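Montoya swaps cardboard for metal bins, says boxes will pay off

Oct 29, 2023

Montoya, the Bukari storage supplier, has begun replacing its cardboard picking boxes with open metal bins, a change it says will cut waste and save money. How much money is less clear. The company has bought 200 of the bins so far and declined to say what it paid for them.

Operations head Lucero Correa said the old boxes lasted "a few weeks if we were lucky." Asked for the figures behind that, she pointed to a September report that counted 1259 boxes thrown out but did not say how many were damaged.
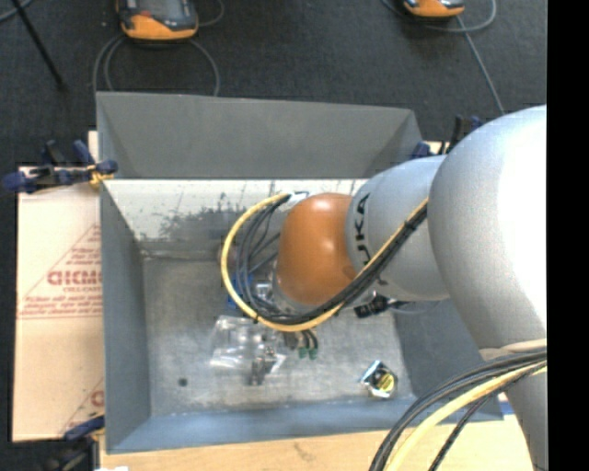
Montoya's case rests mostly on shape and wear. The bins are gray, with sloping sides and an open top, and the company says small parts are easier to reach in them than in a straight-walled box. Maybe so. The trial behind that claim ran for nine days.

Natanael Sales, a buyer at rival Mellus, is not convinced. "Metal is heavy and it's loud," he said. "I'd want to see a year of this - not a couple of weeks." Correa said a full review is planned but gave no date.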